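# Open afternoon at the Trellberg building, October

Dulus opened its simulation lab to visitors for one afternoon in October, and our group took the bus out from Stascombe to see it. The lab is on the second floor of the old Trellberg building, which went up in 1934 as a glove works and still has the loading hoist bolted to the outside wall. Coats went on a rail by the stairs. We got visitor stickers and a sheet of paper with the afternoon's timetable on it, most of which slipped by half an hour.

The demonstration was of a program called Nyanda. It runs a simulated arm in a simulated room, and the arm is given household things to pick up and put somewhere else. All of it was shown on a big screen at the front, with a second screen on the side wall for the view from the gripper. The pictures on this page are from the program itself. Click on either one for the full size.

**1. From the wrist**

The view along the gripper, with the two black fingers up against the underside of a red apple. The tin with the gold-beige lid is on the left and the teal figurine on the right.
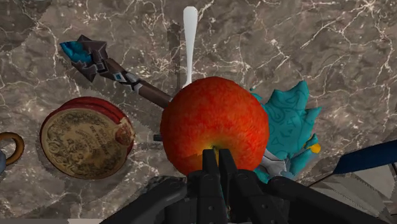

**Does a simulated arm have to deal with weight and friction?**

It has to deal with both, because every object in Nyanda is given a mass and a surface setting before a run starts. If the grip is set too light, the object slides out.

That question came from the back row and took up a good part of the first session. The staff went through how the settings are chosen - some are measured on a kitchen scale downstairs, some are guessed and then changed later. Each object is then tried at a range of settings so the arm doesn't get used to one apple and fail on the next. A normal overnight batch is 400 runs. The results go into a plain table with a line for each run, and somebody reads through the failures in the morning before the next batch is set up.

The layout gets changed between batches too. Things are put down in new places and at new angles, and the lighting is moved. Several of us asked why the objects were such an odd mix. The answer was that a drawer full of identical boxes teaches the arm very little, and that shapes with thin parts, spikes or handles are where the trouble starts. Round fruit is supposed to be one of the easier jobs, although it will roll if a finger touches it off center.

After the first session there was a break with coffee and a plate of ginger cookies. The old works ledger was out on a table near the window for anyone who wanted to look through it.

**2. From across the room**

A wider view, with the white arm reaching over the marble counter and the apple held in the air. There's a mug on the counter, and a chain over toward the right.
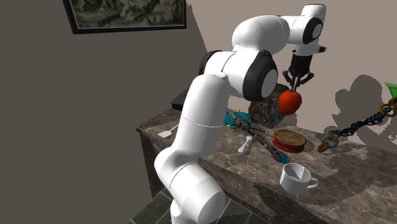
The second session was shorter and mostly about what happens once a program leaves the simulator. Dulus keeps one real arm in a side room on the ground floor, and we were taken down in groups of 5 to look at it through the glass. It was switched off for the afternoon. According to the staff, a task that goes well on the screen can still need weeks of work on the real machine. The motors warm up, cables pull a little, and a real table is never quite level.

Visitors with a laptop could also take home a cut-down version of the program on a memory stick. It has one room and a short list of objects, and it will run on an ordinary machine, though slowly. I've tried it since. The manual is 101 pages long and the part on setting up the gripper starts near the end, so begin there if you picked up a copy. The arrow keys move the arm and the space bar closes the fingers.

The last session finished at 4:30 and the bus back was at ten to five. Dulus plans another open afternoon in the spring, with the real arm running if the side room has been rewired by then. Places are free but have to be booked through the front desk at the Trellberg building. The stairs are steep - there is an elevator, but you need to ask for the key.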